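Misby open day, quick write-up

Posted 10 Jun 2021

Writing this fast before I forget it all, train in a bit. Went to the open day at Misby, the old rope works down at the Selturport docks. Half of it is still a working rope works, the other half has been turned into apartments. One ticket gets you into both. I went for the rope. Stayed for the rope too, mostly.

Getting there: bus from the station, gets off by the fish market, then walk along the water. Signs are bad. I followed a couple with a stroller who looked like they knew and they didn't. The gate is on the harbor side, not the street side, whatever the leaflet says. Doors at ten, line already out to the bollards.

The rope walk first. Long, long shed, low roof, smells of tar and something like hay. The track down the middle is 667 feet and they still use the whole run of it for the big orders. They set up the strands on hooks at one end, a trolley at the other end, and as the twist goes in the rope gets shorter and the trolley creeps toward you. Slow. You have to pick a mark on the floor to see it move at all. The man running it kept a bare hand on the strands the entire time and stopped twice because he didn't like the feel. I felt the same spot after and couldn't tell you a thing.

Stuff I scribbled down:
Hemp for the old ships and the theaters, nylon for everybody else.
Three strands mostly. Four if it has to stay round.
The wooden cone thing with grooves that keeps the strands apart is called a top. Theirs is older than the building and they grease it with lard. Still!
A new rope has to be stretched before it's sold or the customer thinks he got extra.

Bought a short length of the tarred stuff at the counter, 8 dollars, whole bag smells now. Coat too.

Next the splicing table. You could have a go. I made an eye splice that came undone when the lady gave it a tug, she was nice about it. Kids next to me did fine. Over, under, pull, turn. I went over, over, under, which is apparently a different hobby.

Then upstairs to the machine floor. Loud, ear plugs from a bucket by the door, take them. The Flilevov machines are up there, 2 of them, green, braiding line for blinds and flagpoles. Bobbins going round each other like a maypole. Could of watched all day. One stopped when a bobbin ran out and it went from deafening to only very loud, and a woman came over, tied in a new end, slapped the side and off it went. Asked her how old it was. She said older than her and didn't say more.

Apartment side after lunch. You go through a brick arch and it's suddenly carpet. Small groups, up the stairs, a person with a folder. Big beams kept in the hallway, iron wheels left on the wall, a framed order book from when they made line for the whaling fleet (the handwriting! beautiful). Less of the old place left once you're through the apartment doors. Nice enough. Brochure talks a lot about light.
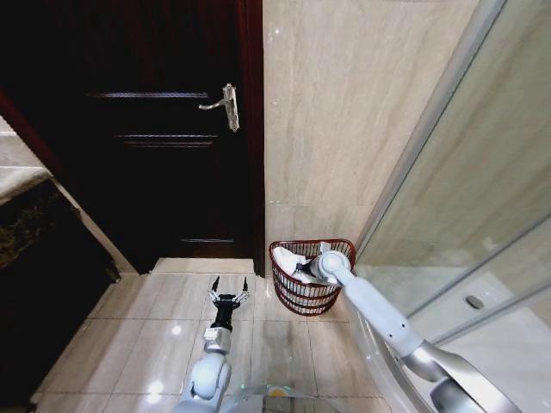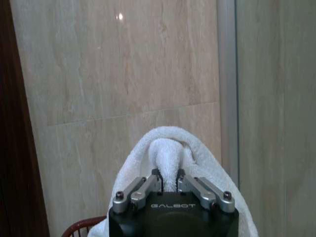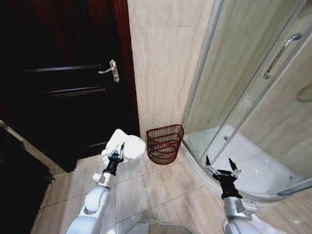
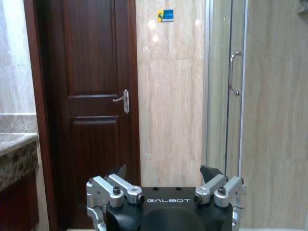 First and third: bathroom door and the marble-look tile next to it.

I asked the folder person what that corner used to be and she checked and it was the tar store. Makes sense, thick walls, furthest from anything that could catch. They had a fire scare one November way back and moved the tar out to the yard, and after that it was just where people hung coats. There's a floor plan with all this on the landing, old use in red, new use in blue. Best thing on that side of the building if you ask me and most people walked right past it. I'd have liked a copy. Not for sale. Took notes standing up, can't read half.

Parking question came up, as always. Answer was long. No.

Food: Hsieh had a cart in the yard, dumplings and a cucumber thing in a paper cup. Line moved quick. Pork ones gone by one o'clock, chive ones just as good. Seating is coils of rope with a board on top, fine unless you wear black.

The talk was at two, in the old counting room. Thirty chairs for a lot more people, so stand at the back or come early. History of the walk, who owned it when, the strike, the flood, how the town nearly pulled it all down for a parking lot. Speaker very good, slides very not. Skipped the last part to see the walk again while it was quiet and I'm glad. They were making a bell rope for a church upstate, with the woolly striped bit worked in by hand. Two people on it, not talking. Got told what the striped bit is called and it's the sally. New word for me.

Would I go again, yes. Do it in this order: walk, machines, food, talk, apartments if you have time. Wear shoes you don't care about, the shed floor is oily near the trolley. Restroms are by the gate only, so go before you head up. Card works at the counter but not in the yard, bring cash for the dumplings.

They said the next one has the big cable being laid, the one for the ferry, if the order comes through. No date yet. They're taking names at the gate and I put mine down. The evening splicing class has 2 places left as of this afternoon, or had, I was dithering. Ask at the counter and not the apartment desk, the apartment desk will hand you a brochure.

Train's here.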